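1/ Right, I promised a few of you I'd write something about giving up the dishwasher, and as the kettle's on and the rain has set in, now seems as good a time as any. Settle in, I do go on a bit.

2/ Ours gave out in August, halfway through a wash, with a noise like a drawer of spoons going down the stairs. The repair was going to cost nearly what we paid for it. So we said we'd manage by hand for a fortnight while we looked at new ones, and we're still managing by hand.

3/ The first week was miserable, I won't pretend otherwise. I'd forgotten how a pan of porridge sets if you leave it till evening. I'd also forgotten that glasses go first, while the water's clean, which my grandmother would have been ashamed of me for.

4/ By the second week we had a sort of order going. Glasses, then cups, then cutlery, plates, and the greasy things last of all. Fresh water before the pans, always, even if it feels wasteful (a small bowl helps, you don't need to fill the whole sink).

5/ The drying rack matters far more than I thought it would. We had a flimsy folding one that tipped over if you so much as looked at it. I swapped it for a heavy one from Brestard, the hardware shop up in Rundcombe, and it's been worth every penny of the 69 pounds, though I did have to sit down when I saw the ticket!

6/ Several of you asked about tea stains. Bicarb, a damp cloth and a bit of patience. Leave the paste on while you do everything else, then rub it round and rinse. It won't shift years of stewed tea in one go, so do it again the next night and don't be cross with it.

7/ And please, for the love of all that's good, don't leave wooden spoons soaking. I lost 2 that way, both split right down the handle, and one of them had been my mum's.

8/ Something I didn't expect is how much talking gets done. One washes, one dries, and neither of you can look at a phone. We've planned a holiday at that sink, and had a very long discussion about whether the spare room needs a door that shuts properly (it does).

9/ We also own far fewer mugs than we did. When you have to wash each one yourself you start to notice which ones you never reach for. A boxful went to the charity shop, and the big ones at the back of the cupboard came forward again.

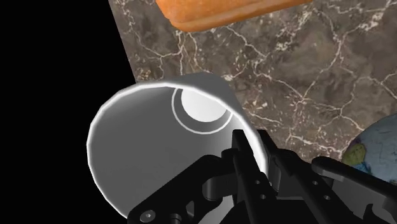 10/ I kept the ones with a wide top, mainly, as you can get your whole hand in with the cloth. Anything narrow needs a bottle brush, and I can never find the bottle brush.

11/ Hands! I nearly forgot hands. Mine were like sandpaper by the end of the first month. Gloves for the pans, a good thick cream at bedtime, and take your rings off and put them somewhere that isn't the windowsill above the plughole.

12/ Will we get another machine? Perhaps, when the family all come at once and there are nine of us round the table. For now I rather like the quiet of it, with the radio on low and the window steaming up. Anyway, my tea's gone cold while I've been typing. Tell me what you use on burnt-on rice, I'm still losing that one.

Print this thread
E-mail this thread

Recent threads
Why my sourdough starter lives in the airing cupboard
Bus to Rundcombe market and what I came home with
Saving an old tablecloth with a big gravy stain
Runner beans, too many of them

Contact | Copyright of the author, please ask before sharing | Back to top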